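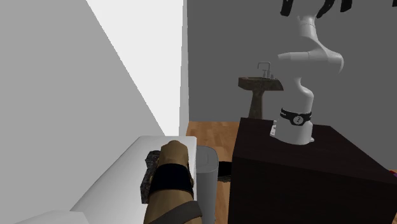

Side view, sim bathroom. Arm on the dark cabinet, sink behind.

August, notebook, bathroom tidy-up task

Started 3 p.m. Same question as last month – can the arm put a bathroom in order without one of us fussing over it. Dankwa say their planner is ready for "light household work." My mother's definition of that includes the floor behind the toilet, so I have doubts.

Ran the Merkel settings first, left the Wirkimley grasp scores for later. Batch is 28 episodes. The success counter says 84 percent, but it passes anything that stops moving on the right surface. A roll on its side passes. I would not pay a cleaner on those terms.

Wrist view, looking down past the fingers. Paper roll at lower left, partly behind the gripper, so any grasp check from this camera alone is suspect.

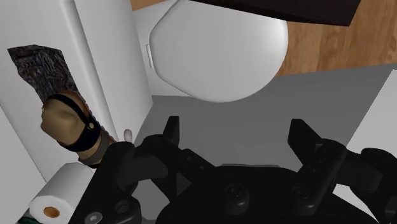 Tank lid

Toilet paper, a brown sandal, a flat black thing I keep calling the wallet. Narrow lid, not much room for fingers. To do: rescore by hand, 2 people, and compare. Fasmont want a yes or no on chores. For now it's a no from me – picking things up is one chore, knowing a sandal doesn't live there is another.
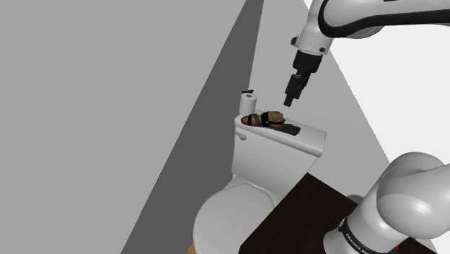 Fingers closed, over the tank. Sandal and black item below, roll at the left end.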